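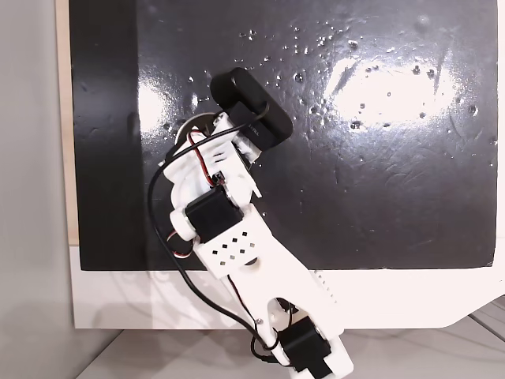
Boder, 9. Nov. 2025 – Die Werkstatt Koltero hat ihren Vergleich kleiner Roboterarme begonnen. Bis Ende November laufen dort 4 Arme im Wechsel, dazu 2 Steuerungen. Den Anfang macht ein Arm aus weißen 3D-Druckteilen mit schwarzen Servomotoren, der an einer schwarz glänzenden Tafel arbeitet.

Geprüft wird vor allem die Wiederholgenauigkeit. Jeder Arm fährt dieselbe Bahn mehr als 300 Mal ab, anschließend werden die Abweichungen an 13 Messpunkten verglichen. Die glatte Oberfläche wurde mit Absicht gewählt: Spiegelungen gelten als schwierig für die Kameraauswertung, die in einem zweiten Durchgang getestet werden soll.

Die Steuerungen stammen aus dem Projekt Posiretti und vom Hersteller Olatunji. Beide werden mit jedem Arm kombiniert. Nach den ersten Läufen meldet die Werkstatt einen ruhigeren Anlauf mit der Steuerung von Posiretti, bei Olatunji sei dafür die Einrichtung deutlich kürzer gewesen. Belastbare Werte liegen noch nicht vor.

Ein weiterer Punkt ist die Kabelführung. Außen liegende Leitungen lassen sich schnell tauschen, brauchen aber an den Gelenken genügend Spiel. Koltero will deshalb auch festhalten, wie oft ein Lauf wegen eines Kabels unterbrochen werden muss.

Die Messdaten und die Druckdateien für die Halterungen sollen nach Abschluss der Reihe auf der Seite der Werkstatt stehen. Greifer sind diesmal nicht Teil des Vergleichs, für sie ist eine eigene Reihe geplant.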